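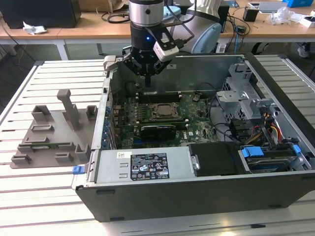 Vendredi matin, visite de l'atelier de Tulus, où l'on teste des pinces pour le démontage d'ordinateurs de bureau. Lutfa Mondal nous a reçus à 9 heures, café compris.

Deux pinces parallèles sont en comparaison, la Paul et l'Ivholm, montées tour à tour sur le même bras, caméra fixée à côté de la bride. L'exercice porte sur les barrettes mémoire d'une tour Dell couchée sur la table rainurée. La Paul a des doigts plus fins, l'Ivholm serre plus fort -- trop, selon Lutfa, pour les petits connecteurs. Chaque série compte 302 prises et dure environ 11 minutes.

Le changement de pince prend encore cinq minutes, recalibrage de la caméra inclus. Prochains essais en décembre, chez Pravelwood.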